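The Long Life of a Small Bag

Raffaele Zanetti keeps his reading glasses in a drawstring pouch that came with a flashlight he bought in Jindport. The flashlight stopped working years ago. The pouch has been through the wash more times than he can say, and the cord has been replaced with a bootlace.

"I never decided to keep it," he says. "It was the right size for things."

Zanetti runs a bag and luggage repair shop in Brekham, two doors down from the bus station. Most of what crosses his counter is suitcases with broken wheels and backpacks with bad zippers. But he has a soft spot for pouches, and over the years he has collected them. There are tobacco pouches, coin purses, shoe bags, and the felt sleeves that silverware used to be sold in. He fixes them too, for $6, which he admits doesn't cover the time.

Small soft bags are among the oldest things people have carried. Clothes went without sewn pockets for most of history, so money, keys, needles, and food went into a bag that hung from a belt or a cord. Pockets as we know them came late, and for women later still. For a long time a woman's pocket was a separate item, a flat pouch on a tape that tied around the waist under the skirt. You reached it through a slit in the seam. Pairs of these were passed from mother to daughter, patched, and passed along again.

When pockets moved into the clothes themselves, the loose pouch became a bag inside another bag. That is mostly how we use them now. Open a suitcase or a gym bag and you will likely find two or three, holding chargers, medicine, makeup, or spare change.

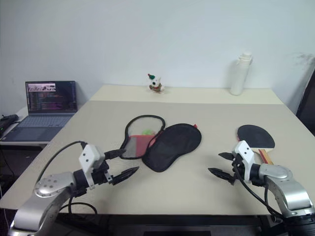 A black cloth pouch on a light beige tabletop.

Cloth is still the usual choice. Cotton is cheap, easy to sew, and washes well, though it wears through at the corners if you carry anything with an edge. Nylon lasts longer and dries fast, but it frays badly when the seam allowance is cut too narrow. Velvet looks good for a month. Zanetti likes canvas of medium weight, and he will line it if the customer wants to carry glasses or a watch.

The part that fails first is nearly always the closing. On a drawstring bag, the cord rubs against the channel it runs through and the fabric gives out at the opening. A row of stitches on each side of the slot will add years. On a zippered pouch, the slider spreads with use and the teeth stop catching behind it. People throw the bag out at this point, but a new slider takes a few minutes to fit and the rest of the zipper is usually fine. Snaps pull out of thin cloth unless there is a scrap of something heavier behind them.

A woman from Pustlow brought him a coin purse last July that had belonged to her grandmother. The frame was sound, but the cloth had split along both sides. She wanted it usable and did not care how it looked. He cut a new body from an old wool coat and stitched it to the original frame, then put the old cloth inside as a lining. It took most of an afternoon.

Other customers come in with plain bags they could replace for less than the repair costs. He used to mention this to them. Now he writes up the ticket.

Making one yourself is a good first sewing job. Cut two rectangles of the same size, a little larger than whatever will go inside, with an extra inch and a half at the top for the cord. Put the right sides together and sew down one side, along the bottom, and up the other side, stopping short of the top so the channel stays open. Fold the top edge over twice and stitch it down. Thread the cord with a safety pin and knot the ends. Press the seams before you turn it, and push the corners out with a chopstick or the blunt end of a pencil.

Zanetti teaches a version of this on Monday evenings at the shop, five people at a time, around the cutting table. The next class is on 10th March. Bring your own fabric, washed and ironed. He has cord.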